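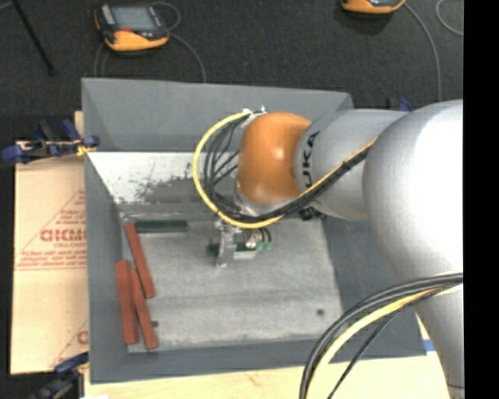

May 22, 2024

Gripper comparison, bin with the long blocks. Continued from the page with the Vudness fingers.

Same KUKA arm, same bin, clamps tightened again before I started. Red and green blocks only. I want to compare the Steten gripper with the Vudness one on picks close to the bin floor, as this is where we lost most time in the last series.

Steten, first series: 15 attempts, 11 good. Of the four bad ones, two were blocks lying near the left wall. The finger touched the sloped wall before it reached the block and the controller stopped on force. The other two I do not understand yet. The block was gripped, lifted a little, then turned in the fingers and fell. Maybe the grip point was too far from the middle of the block.

I lowered the approach speed for the last part and changed the finger height by 2 mm. I should have changed only one thing. To repeat.

Cycle time: with the Vudness the log shows a mean of 913 (in the units of the Cervantes script, so hundredths of a second). With the Steten it is 844. I would not trust this difference very much, the start positions were not the same in both series.

Cables. The loop at the wrist is good for straight down picks, but when joint 6 goes past the half turn the yellow cable pulls. I stopped the program two times for this. Either we give the loop more length or we forbid this angle in the planner. I prefer the second, a longer loop will touch the wall of the bin.

Calibration file is the one from Ukby, not changed. I checked one corner of the bin by hand and the error was small enough for me to continue, but I did not write the value down. Sorry.

For the next session:
- same start positions for both grippers, marked on paper
- only one parameter per series
- look at the force limit near the left wall
- ask if the softer finger tips can come before June

Logs are in the Cervantes folder, subfolder steten_bin. The first two files there are only tests, please ignore them.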